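The Second Side Deserves Better

I have bought records from small labels for 20 years, and the thing I have come to dislike most is the running order. Bands put their four best songs first. The rest of the album is where the slow one goes, and the one the bass player wrote, and the one with the long fade that was fun to play in the studio.

I understand why it happens. Most people who try a new band will play the first track, maybe the second, and decide. A label like Inley, which presses 600 copies of most things it puts out, can't afford to have anyone wander off before the chorus. So the strong material gets moved up, and what is left over gets moved back.

The trouble is that people who pay for the record hear all of it. The last Hendell album is a good case. Tracks one through four are as good as anything they have done. The guitars are dry and close, the drums sound like they were recorded in a hallway, and the songs end when they should. Then comes track 5, a keyboard piece with no tune to speak of, and after it the album never gets back up to speed. I have played the first side more times than I could say. I have played the second side maybe six times, and two of those were to check whether I was being unfair.

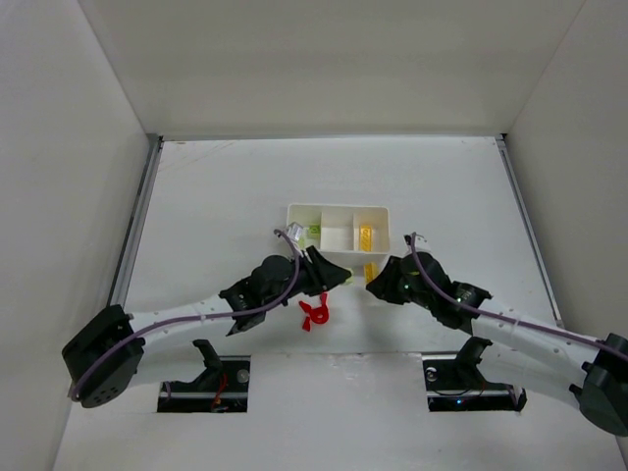 Ponari went the other way on their debut, and I think more bands should copy them. The opener is a modest song, mostly voice and one guitar. It takes a while to get anywhere. The song everyone knows from their shows is second to last. When it finally arrives you have heard the smaller songs around it, and it hits harder than it would have at the top. I also ended up liking those smaller songs, which I doubt I would have if they had been tucked in behind the big one.

The usual answer is that running order no longer matters, that people pick out what they want and build their own lists. Some do. But a band that believes this should put out singles and save the pressing money. If you ask someone to buy 40 minutes of music in a sleeve, you are telling them it belongs together.

I don't think the fix is complicated. Renaud cut three songs from their second record before it went to the plant, and it runs 29 minutes. There were complaints at the time that it was short for the price. I still play it straight through, usually late at night, and I couldn't tell you which track is the weak one. The three missing songs came out later on a cassette, and having heard them I think the band was right — one is decent, two are not.

So if a band has seven good songs, I would like seven songs. If it has ten, I would like one of the best held back until the needle is most of the way in. I will still be listening.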